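Marion Dow did not expect to win the Lindsay ward by-election. She had stood twice before, lost both times, and had told her daughter she would be home by eleven on the night of the count. It was nearly two in the morning when the returning officer read out the result: 802 votes, a majority of 28 over Keir McIver, whose party had held the ward for as long as most people there can remember.

"I had a speech for losing," she says. "I'd written it on the back of a leaflet. I didn't have one for winning, so I thanked the counting staff and sat down."

We meet in the back room of the advice centre where she still works three mornings a week. She has been a member of Flotwood council for four months. The by-election was called in December, after the sitting councillor stepped down to move nearer his family, and the campaign was fought almost entirely on buses and bins.

Dow says the buses did it. The evening service between Lindsay and the hospital was cut the previous spring, and her leaflets talked about little else. "People on the doorstep would start telling me about it before I'd said who I was. One man had the old timetable pinned up in his hall. He wanted me to take it to the council and read it out."

Did she?

"I read some of it out. The chair asked me to come to the point."

McIver has been gracious in public about the result. He asked for one recount, accepted it, and shook her hand. Dow says the two of them get on well enough and that he rang her in the first week to explain how the casework system works. He has already been picked to stand again when the whole council comes up for election next year.

Her position in the chamber is an odd one. The ruling group lost its overall majority when she won, and it now needs at least one vote from elsewhere to pass a budget. Arturo Leone, who leads the group, came to see her within days. She describes the meeting as polite and quite short.

"Arturo asked me what I wanted. I said the evening bus. He said what else, and I said let's start with the bus."

There is no formal deal between them. She voted for the budget in the end, after a line was added to pay for a six-month trial of two evening journeys. She voted against the rise in parking charges at the same meeting, and it went through without her. Some of her own supporters were unhappy about the first vote and some traders on Gonda Street were unhappy that she couldn't stop the second.

"I had about 100 emails over those two days," she says. "I answered all of them. It took me most of a fortnight and I wouldn't do it the same way again."
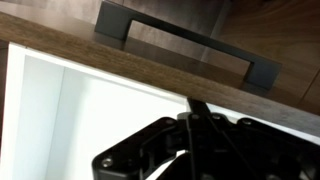
What happens when the bus trial ends?

"It goes back to the transport committee with the passenger numbers. If they're decent, I'll ask for it to be made permanent. If they're poor, I'll have a hard job, and I've told people that."

The next argument will be over Nadau, the former dye works by the river, where the council wants to see 200 homes built. Dow supports housing on the site but says the access road is too narrow and that the share of homes for social rent is too low. Jörg Teuber, the independent who represents the ward on the other bank, has put down a motion asking for the plans to be sent back. She has not decided whether to second it.

"Jörg would like it stopped altogether. I'd like it changed. We've had two long talks and we're a bit closer than we were – not very close."

Fiona Moffat, who ran Dow's campaign and now helps with her casework, puts her head round the door to say that a tenant is waiting. Dow says she'll be five minutes.

She has not made up her mind about standing again next year. The allowance does not cover the hours she has dropped at the advice centre, and the meetings run late. She wants to see the Nadau vote through first and will tell the local party after that.

"They'd like an answer sooner," she says. "They've asked me twice."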